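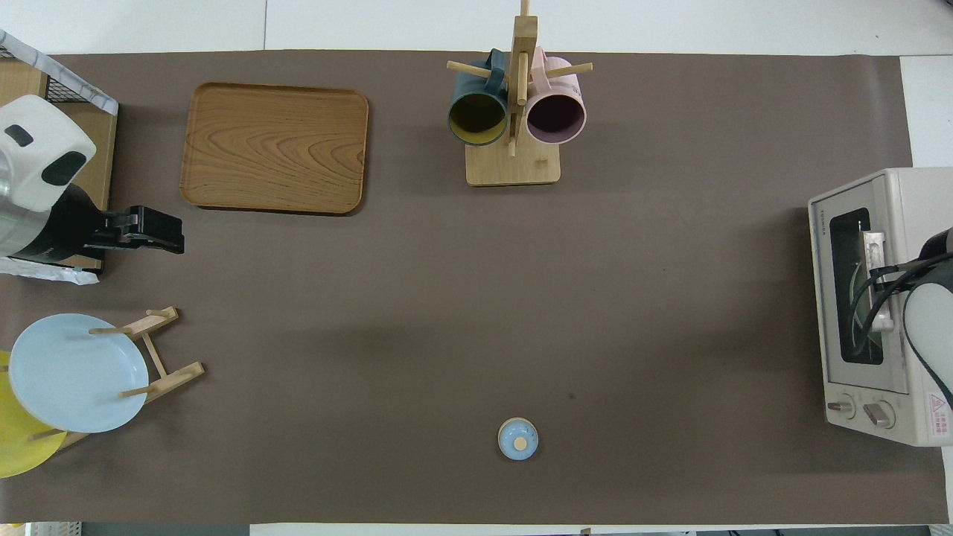 I have been meaning to write about the mugs for weeks, and then September got away from me as it always does, what with the windows needing doing and the plums all coming at once. So, the kettle is on, the plums are in the freezer, and I shall finally get on with it.

Regular readers (hello, both of you!) will remember that when I moved to the flat in Bremberg I left behind a kitchen with proper built-in cupboards and gained one with two cupboards and a great deal of wall. I'm not complaining about the wall, it's a lovely wall and gets the sun until nearly noon, but you can't put a dinner plate on it. For the first year I stacked everything, bowls inside bowls and mugs inside mugs, and every morning I had to lift out four things to reach the one I wanted. I chipped the rim of my favourite Fenamel bowl doing exactly that, and I'm still a bit sore about it.

What changed things was giving up on the cupboards for anything we use every day. They're for the fish kettle now, and the Christmas tins. The everyday things live out in the open, and each one has something to stand in or hang from.

The mug tree came first. I'd always thought of mug trees as belonging to my grandmother's generation, along with the egg cosies, but I do see the point of them now. You hang a mug up by its handle and the handle is there for you in the morning when you can't really see yet. I will say that a plain wooden one looks far nicer half empty. Mine came with pegs for six and I filled every one of them, and it looked like a jumble sale, and it toppled if you took the wrong mug first. Two or three is plenty, and the rest can go in with the fish kettle.

Then the plates. A wooden rack, the sort with dowels, so they stand on edge and you can slide one out without disturbing its neighbours. I love a sky-blue plate next to a bright yellow one, it cheers me up no end, and standing them upright means you see the colours all day long and not only at supper. Mine holds our supper plates and the odd saucer, and it has earned its spot by the sink several times over.

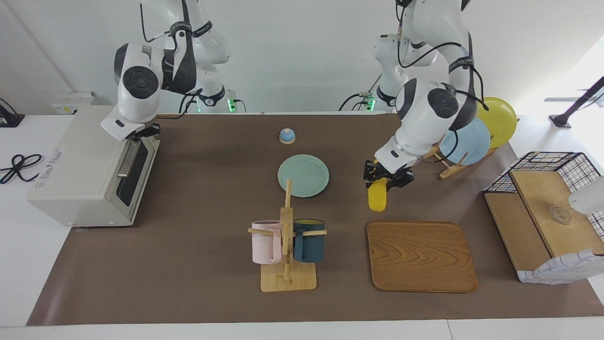 Colour is where I've gone soft in my old age. I used to be very strict and buy everything in white, so that it all matched and any breakage could be replaced without fuss. Then I went into Carrasco for a washing-up brush and came out with a Trurnus jug in a green I can't even describe, and that was the end of white. What I've learnt since is that odd colours get along perfectly well as long as they're all a little bit dusty. A pale pink mug hung beside a dark teal one, on light wood, with a pale mint plate lying close by, and none of them match and it's lovely. The teal one has yellow inside, too, which I think is a very cheering thing to find as you get to the bottom of your tea. An off-white toaster oven sits much more kindly with colours like those than a shiny steel one would, and I've been eyeing ours (steel, enormous, came with the flat) with some resentment ever since.

The other thing I'd recommend is a good tray. I was slow to come round to trays. They seemed like one more thing to find room for, but a wooden one with a raised rim can live flat on the worktop and you just treat it as a place. Teapot, sugar, spoon, and when someone comes round the whole lot goes through to the other room in one trip. At bedtime I empty it and give it a wipe and that's the kitchen shut.

Next on the list is the tea towel situation, which is dire. I have 31 of them in a drawer meant for cutlery and I can't bear to part with a single one, not even the one with the scorch mark. If you've found a decent way of keeping tea towels that doesn't involve ironing, do please leave me a comment.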